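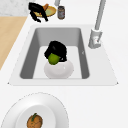
Albertina Torres, posting on bank capital rules. Comment period on the small-lender leverage proposal closes in September. Notes follow.

The draft lets a lender under the asset cutoff report one leverage ratio in place of the full risk-weighted set. Matmont and Rutkowska both filed in support. Bomel wants a longer phase-in.
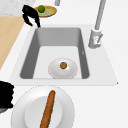 The grace period is the weak spot. A bank that drops below the minimum gets 2 quarters to recover before the full rules apply again. Jovley's letter asks for four.

Some 200 letters are on the docket so far. Most are form letters. The ones with balance sheet data are worth reading first.

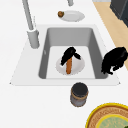 Does the single ratio cover off-balance-sheet items?

Only in part. Unused credit lines stay out of the denominator, but they count toward a separate eligibility cap.

Next post: how the cap treats loan commitments under one year.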